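Investigations desk, shared notebook
Doucet shelling file, October, Saturday, started 7.40 am

Picking up from Zofia's entry. The aim today was to settle the two locations in Doucet and get the casualty wording ready for Lachlan before the evening edition. The first is settled and the second isn't.

Location A (market street). Matched. Trinidad found an older street-level view with the same stepped roofline and the pharmacy shutter. The church tower sits where it should if the clip was filmed from the north pavement, looking downhill. Shadows give mid-morning, which fits the residents' accounts of shelling after nine. I'm happy for us to say "verified by this desk" on A.

Location B (school yard). Not matched. The uploader says Doucet but the kerb pattern looks more like Rulleck, and there is a bus stop sign in the old livery that Doucet replaced before the war. Lyle thinks it could be a year old. Until we have an earlier copy or can rule one out, B stays out of copy, including the picture gallery.

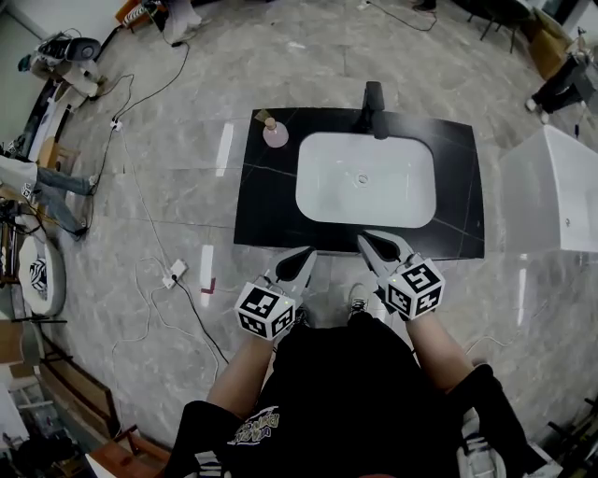

Casualty wording. The Plorusian health ministry gives 836 wounded across the district since the ceasefire broke down. The regional governor gives 1,397, but his office confirmed to Zofia by phone that his count includes people treated for smoke and shock. Use both, attributed, and say why they differ. Do not average them and do not write "more than 1,000" on its own, as the early wire did. On colours, we keep getting stuck on adjectives when we log surfaces, so the rule is to put the base colour first and the pattern after it: the countertop here would go down as black with thin white veining, and "dark stone" would not do. Same for walls, paving and vehicles in the clips. Trinidad searched the log for "grey wall" and got most of the town.

Interviews. Esperanza spoke to two families who left on the Lallbridge road. Both put the first impact near the bakery and both say soldiers were in the grain yard the night before. They don't agree on which side's soldiers. Recordings are in the folder, and her translation has the uncertain words in square brackets. Please leave the brackets in. First names only for now, and no ages for the children.

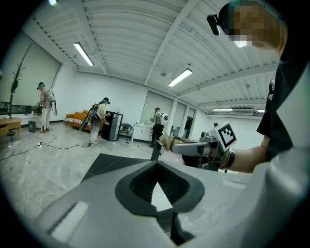 Gripper housing in the foreground, black wristband or watch strap on the right.

11.15. Defence ministry statement came in. It denies any fire into Doucet and says the market was hit from the other bank. It gives no evidence and no time. I've asked for both. The crater photos we hold show only the north edge, so I can't give a direction from them and I won't guess. Lyle is trying the photographer again for wider shots.

1.30 pm. Lachlan wants "massacre" out of the headline unless it is in quotation marks and attributed. Agreed. The mayor used the word on local radio, we have the audio, and Esperanza has checked the translation.

Still to do
Earlier copy of the B clip (Lyle)
Reply from defence ministry, chase at 3 (me)
Second listen to the grain yard passage (Esperanza, Zofia)
Correct "Rulleck district" in the map label, it's a town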